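Why I still print my notes – and still keep 2830 files I never open

Opening. Don't thank everybody, no time. Straight in.

Hands up who takes notes on a phone. Hands up who ever went back and read one. (Wait. Let them laugh.)

My number: 2830 notes in the app. Been using it since the old laptop. Read back maybe a handful. The rest just sit there, syncing.

Not an anti-tech talk. Say this early. I write about software for a living, I like software. Have bought far too much of it.

Bit one – how I got here. Paper notebooks at school, then text files, then Zevgate when it came out because it did tags. Tags! Spent a whole weekend tagging things. Ended up with more tags than ideas. Pause here.

Then Zevgate changed the export format and I lost the formatting on everything older. Words all there, but lists came out as one long line. Recipes, meeting notes, the lot. Took most of April to clean up and I gave up with 200 still to go. They're still like that.
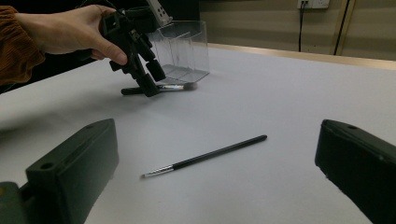 Notes and slides by the author, for the Asau evening talks, April 23, 2022

Bit two – what paper does well. Keep it short, people know this part.

Opens instantly. No login. I remember where on the page a thing was, top left, under the coffee ring, next to the phone number. Never once remembered where in a scroll something was.

Paper is bad at: search, backups, rain. Left a notebook on the train to Asau and that was four months of work gone. Tell the train story if time, skip if we started late.

Bit three – the switch. Tried going all digital again, with Zellness this time. Ask if anyone uses it, there's usually one. Nice app. Very clean. It wants to remind you about everything. I turned off the reminders and it sent a reminder that reminders were off.

Good things about it, be fair:
Search is fast, even on my old phone
Plain text export, works, tested it twice
Handwriting photos get read pretty well, as long as I print and dont use cursive

Bad things:
Folders inside folders inside folders
Sync stops without telling you
The price went up and the free tier shrank to 300 notes, which for me is a joke

Bit four – what I do now. This is the part they came for so slow down.

2 places only. One paper notebook, one folder of plain text. Everything starts on paper. At the end of the week I go thru the pages and type up what I still care about. That's usually not much. The rest stays in the notebook, and the notebook goes on the shelf.

No tags. File name is the date and a couple of words. If I can't find it with that, I search the folder.

Someone will ask about pens. I use whatever is in the Okeke bag from the last conference. Move on.

Someone will ask about tablets with a stylus. Tried one, borrowed for a month. Writing felt fine, but I kept erasing and redoing the same line becuase I could. On paper I cross it out and carry on. Others love them, fine, ask them in the break.

Bit five – the old files. What about the 2830? Keep them. Exported to plain text, one copy on the computer, one on a drive in the drawer. Costs nothing. Deleting them would mean reading them first.

If running over, cut bit five down to the drawer line and go to questions.

Homework for the room: open your notes app tonight, scroll right to the bottom, read the oldest one. Mine says "call back re: thing". No clue.

Questions. Repeat them into the mic, the back row couldn't hear last time. Leave the export slide up, people want the settings.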